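机器人操作实验课程讲义 第六讲:曲面容器的夹持与腕部视角标注
课程项目:Trotport 桌面操作实验 任课:Arsen Polishchuk 修订日期:15/06/2025
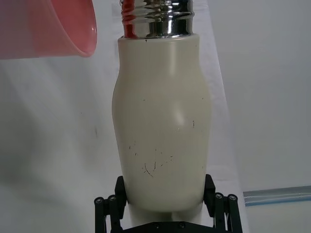
图6-1 腕部相机视角:平行夹爪夹持保温瓶下部,左上方为半透明粉色塑料杯

6.1 本讲内容

本讲讨论曲面容器的夹持位置选择、夹持力设定以及腕部相机图像的标注规范。前置内容为第四讲(手眼标定)和第五讲(夹爪运动学)。未完成手眼标定报告的小组不得上机。

6.2 夹持位置

图6-1中的瓶体中部最宽,向肩部和底部收窄,夹指贴在下部两侧。对这类轮廓,夹持高度需考虑以下两点。

(1)接触面法向。夹指为平板,瓶壁为曲面,接触区近似为一小段竖线。夹持点落在收窄段时,法向略朝下,夹紧力产生沿瓶轴的分量。夹持力过大而摩擦系数偏低时,瓶体可能相对夹指滑动。

(2)重心高度。夹持点低于重心时,平移加减速会产生倾覆力矩。空瓶与装水的瓶重心不同,须分别记录,不得共用一组参数。

设夹紧力为 N,摩擦系数为 μ,瓶重为 G,忽略法向倾角,双指静态提升的条件为:
2μN ≥ G
实验中取安全系数为3,即 2μN ≥ 3G。μ 由各组用斜面法自行测定,涂层面与不锈钢面分开测。

6.3 腕部视角的特点

夹爪始终位于图像底部,连杆和夹指的像素位置只随开合量变化,可预先制作掩膜。被夹物体与夹爪相对静止,背景随机械臂运动。做光流或帧间差分之前应先去除夹爪区域,否则静止像素会拉低运动估计值。

金属瓶颈为镜面,会映出邻近物体的颜色。图6-1中瓶颈左侧的红色即为粉色杯的反射。按颜色阈值分割杯子时,该区域容易被误检为杯体。处理方法是在阈值分割之后加连通域筛选,并以瓶颈检测框作为排除区。

半透明杯壁的亮度受背景影响,不宜只用单一色相区间。建议在HSV空间放宽饱和度下限,再用杯口边缘的高光做校验。

瓶身划痕和斑点可用作特征点,但数量少、分布不均,仅供位姿估计的辅助校验。

6.4 标注规范

数据集 Furkari 现有1,269帧,各组在此基础上补充。标注类别为:瓶体、瓶颈、杯、左指、右指。要求如下:
瓶体与瓶颈分开标注,分界取金属与涂层的交线。
反射影像不标注为物体。
被图像边界截断的物体按可见部分标注,并勾选“截断”字段。
夹指与瓶体的接触线误差不超过3像素。
背景纸的褶皱、桌面上的塑料条不标注。

6.5 上机步骤

1. 启动控制程序 Brabec,载入本组标定文件,检查末端坐标系方向。
2. 夹爪全开,低速接近瓶体,确认两指与瓶轴大致等距。
3. 闭合夹爪,夹持力从低档逐级增加,记录首次不滑动时的档位。
4. 竖直提升,保持10秒,记录瓶体相对夹指的位移。
5. 放回原位,张开夹爪,保存图像序列和关节角日志。
6. 夹持高度改变后重复步骤2至5,每个高度做3次。

上机时间每组90分钟,含复位和数据导出。急停按钮由一名组员专人负责,期间不兼做记录。

6.6 报告要求

报告包括摩擦系数测定表、夹持高度与最小档位的关系曲线、一组误检案例及修正后的结果。误检案例须附原图和分割掩膜,并注明所用阈值。代码提交至 Titbridge 课程仓库,目录名用组号加讲次。

6.7 思考

若夹持位置移至瓶体最宽处以上,6.2节的轴向分量方向如何变化?对提升过程有利还是不利?请画出受力图,下一讲开始时交。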